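# Unit 5: Cold-Brew Extraction and Filtration

Course handout, Beverage Preparation II. Instructor: Bronisława Kubiak. Revised September 2021. 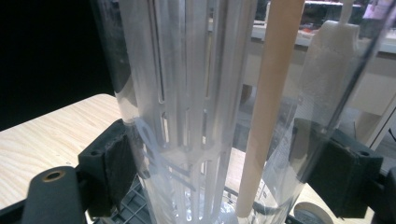

Extraction is the transfer of soluble material from a solid into a liquid. In cold brewing the solid is ground coffee or cut tea leaf, and the liquid is water at refrigerator or room temperature. Transfer is slow at these temperatures, so contact time does most of the work that heat does in a hot brew.

## 5.1 Terms

**Dose.** The mass of dry material placed in the brewer, in grams.

**Ratio.** Mass of water divided by dose. A ratio of 8 means eight grams of water for each gram of coffee. Students who have worked in cafes may know the ratio written as 1:8. The two forms mean the same thing.

**Strength.** The dissolved solids in the finished drink, as a percentage of its mass.

**Yield.** The percentage of the dose that has left the solid and entered the liquid. Strength and yield are separate quantities. A strong drink can have a low yield if little water was used.

**Retained water.** Water held by the wet grounds after draining. For medium-coarse coffee, use 2 g of water per gram of dose unless you have measured your own value.

## 5.2 Calculating yield

For an immersion brew, the simplest estimate uses the mass of drained liquid:

 yield (%) = strength (%) × drained mass (g) / dose (g)

Worked case: a dose of 60 g is steeped in 480 g of water. Retained water is 120 g, leaving 360 g of drained liquid. Measured strength is 3.0 percent.

 yield = 3.0 × 360 / 60 = 18.0 percent

The formula counts only what reached the drained liquid. The retained water also contains dissolved solids, and these are lost with the grounds unless the bed is rinsed. Rinsing raises the yield and lowers the strength. State in your report whether a rinse was used and give the mass of the rinse water.

## 5.3 Grind and filter opening

Particle size affects extraction in two ways. Smaller particles have more surface per gram, and the path from the center of each particle to the water is shorter. Both effects speed up transfer.

The limit on fineness is usually the filter. Any grinder produces a share of very small particles — the fines — along with the intended size. Fines pass through a coarse mesh and settle in the drink, or they collect against a fine mesh and slow the drain. A two-stage method handles both cases: drain first through a coarse filter, then pass the liquid through paper.

Paper also removes part of the oil. The drink will look clearer and feel thinner. Do not compare paper-filtered and mesh-filtered samples in the same tasting set unless filtration is the variable under test.

## 5.4 Immersion and agitation

When dry grounds meet cold water, many of them float. Trapped gas and poor wetting keep the upper layer partly dry, and that layer extracts late. Add the water in two portions and stir after the first. One further stir at the midpoint of the steep is allowed. More frequent stirring breaks up soft particles and adds fines.

Do not squeeze or press the bed at the end of the steep. Pressing recovers a small amount of liquid and carries sediment with it.

## 5.5 Lab procedure

1. Record the empty mass of the brewer and the receiving vessel.
2. Weigh the dose. Use the Tavach sample for Bench A and the Plaruscombe sample for Bench B.
3. Add half of the water, stir until no dry material is visible, then add the rest.
4. Cover, label with the start time, and refrigerate.
5. Drain without pressing. Record the drained mass.
6. Filter 51 g of the liquid through paper into a clean beaker for the strength reading.
7. Bring the reading sample to room temperature before using the refractometer.

Step 7 is the most common source of error. In the July session, several readings were taken on cold samples and had to be repeated.

## 5.6 Storage

Cold-brewed drinks have had no heat treatment. Keep them at or below 4 °C, covered, in clean containers. Discard lab samples at the end of the session — they are not for drinking after the tasting set has been served.

## 5.7 Problems

1. A brew uses 214 g of water and a ratio of 8. Find the dose to the nearest tenth of a gram.
2. Using the retained-water value in 5.1, find the drained mass for problem 1.
3. The strength in problem 2 is 2.8 percent. Find the yield.
4. Explain why yield rises when the same bed is rinsed, and why strength falls.

Reading for Unit 6: Jabłońska, chapter on paper and cloth filters.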